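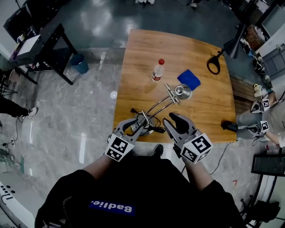 Shanthi Weerasinghe remarked that a desk lamp is the first thing a student asks for and the last thing anyone thinks to clean, and that in her view the College had been slow to act on both counts. Her comments were made at the opening of the new lamp preparation room in Prolia House, and they were received with some laughter by those present.

Home News Students Library Services Campus Life Contact

Search news Enter a word or phrase Go

Oltunby College Opens Preparation Room for Study Lamps

Filed under: Campus Services, Residences, Study Spaces

November 2019

Oltunby College has opened a room on the ground floor of Prolia House for the cleaning, checking and issue of study lamps. The room brings together work that was previously divided between the library, the residence offices and the furniture store at Evberg. A total of 140 lamps are now held in the shared collection, and students in all residences may borrow from it.

Lamps in the collection are of several patterns. The older pieces include models on a round base with slender metal arms, while most of those purchased in recent years attach to the table by a clamp. Both kinds pass over the same wooden table in Prolia House. The black clamp lamp at the far corner, with its conical shade reaching past the edge of the tabletop, represents the pattern most often requested for the narrower desks in Fakir Court. A folded blue cloth lies close to the silver head of the chrome-colored piece, and cloths of this sort will be supplied with each lamp issued from the start of the spring term.

The decision to combine the collections followed a review carried out in August by Rokeya Matubbar of the Office of Residences. The review found that students at one end of the campus were being told no lamps were available while others stood in storage a short walk away. It also found that the three offices kept their records in different ways. The library entered each lamp as an item of equipment, the residence offices listed lamps by room, and the Evberg store kept a handwritten book in which lamps, fans and coat stands appeared together.

"A student should not have to know which office owns a lamp in order to borrow one," the review states. It recommends a single list, a single counter and a single set of loan terms. All three recommendations were adopted before the start of the present term, although the transfer of lamps from Evberg continued for several weeks after that. The last boxes arrived without their shades, which had been packed separately and sent to the theater workshop by mistake. They have been recovered.

Preparation of the Lamps

Each lamp returned to Prolia House is set down on the table and looked over before it goes back on the shelf. The written procedure was prepared by Lakmal Bandara and is posted inside the door. Under the procedure, a lamp is unplugged and left to cool, the cord is inspected along its full length, and the base, arms and head are wiped with a dry cloth. Joints are moved through their range. Any lamp that will not hold its position is tagged and placed on the lower shelf.

Clamps are treated separately. The jaws are opened, dust is removed from the screw, and the pads are replaced if they have hardened. Worn pads were the cause of most of the marks found on residence desks during the summer inspection, and the procedure asks that a lamp with a missing pad never be issued, even for a single night.

Cords are to be coiled loosely beside the base. The previous practice at the library was to wind the cord tightly around the neck of the lamp, and a number of older pieces show damage where the cord enters the base. Twelve lamps have been withdrawn for this reason and will be rewired by the College electrician. Two others were beyond repair and have been broken down for parts.

The procedure does not call for polish or spray cleaners. Metal finishes are to be wiped dry, and painted shades may be cleaned with a barely damp cloth once the lamp has been unplugged. Bulbs are removed before a lamp is moved between buildings.

Loan Terms

Students may borrow one lamp for a full term or for a period of 20 days. The shorter loan is intended for those preparing for examinations, and it may be renewed once if no other request is waiting. There is no charge. A student who loses a lamp, or returns it with damage beyond ordinary use, may be asked to meet the cost of a replacement part.

Requests can be made in person at the Prolia House counter or through the residence desk at Fakir Court. Those asking for a lamp should state whether their desk has a free edge for a clamp. Desks in the older wing are set into the wall on three sides and have a raised lip along the front, and clamp lamps do not sit well on them. A lamp with a standing base is the better choice for these rooms.

Lamps should be returned with their own cords and, where one was supplied, the cloth. Students leaving at the end of the fall term who expect to come back to the same room in the spring may keep a lamp over the break, provided they inform the residence desk before departure. Otherwise all term loans fall due on the final day of examinations.

Faculty and staff may not borrow from the collection at present. Offices in need of a lamp should continue to apply to Furniture Services at Evberg.

Cost and Furnishing of the Room

The room in Prolia House was formerly used for the storage of examination desks. It was repainted over the summer and fitted with open shelving along two walls. The total spent on the room was $890, the greater part of which went to the shelving and to new electrical outlets at table height. No new furniture was purchased. The table itself came from a seminar room, and its warm honey-brown grain has been left uncovered at the request of Ms. Matubbar, who noted in her review that small screws and washers are easily lost against a patterned cloth.

Rizal Jugah oversaw the fitting of the shelves. He reported that they were set at three heights, with the lowest reserved for lamps awaiting repair and the middle shelf for clamp lamps, which can be stored with their arms folded. Standing lamps occupy the top shelf. Some of the taller ones cannot be stored upright and are laid on their sides, an arrangement that Mr. Jugah described as temporary. A deeper shelf has been requested for the spring.

Comments from Residents

Early responses from students have been favorable, with some reservations. Moushumi Sheikh wrote to the Office of Residences to say that the lamp she received was clean and steady - a clear improvement on the one she had the year before - but that the counter hours made it difficult for anyone with afternoon laboratory classes to collect one. The Office has replied that an evening hour will be added during the two weeks before examinations, and that the residence desk at Fakir Court is able to accept returns until it closes for the night.

Several residents have asked whether the collection will include lamps with adjustable brightness. The Office of Residences has no plans to purchase lamps of this kind in the current year. It has, however, agreed to stock bulbs in two strengths, and students may exchange one for the other at the counter. The strength of the bulb must not exceed the figure printed inside the head of the lamp. Where the figure can no longer be read, the lamp should be brought to Prolia House so that a new label can be attached.

A further question concerned lamps that students bring from home. These remain permitted in all residences if they are in sound condition. Staff in Prolia House will check a personal lamp on request, though they cannot carry out repairs on it.

Donations of desk lamps from departments are welcome, particularly standing lamps in working order. Floor lamps, lamps with glass shades and lamps without a plug cannot be accepted. Departments wishing to offer a lamp should write to the Office of Residences before delivering it, as there is no space in the corridor for items left outside the door.

The counter in Prolia House is open in the afternoon throughout term. Enquiries about existing loans from the library should be directed there as well, and the library's own lamp list has been closed.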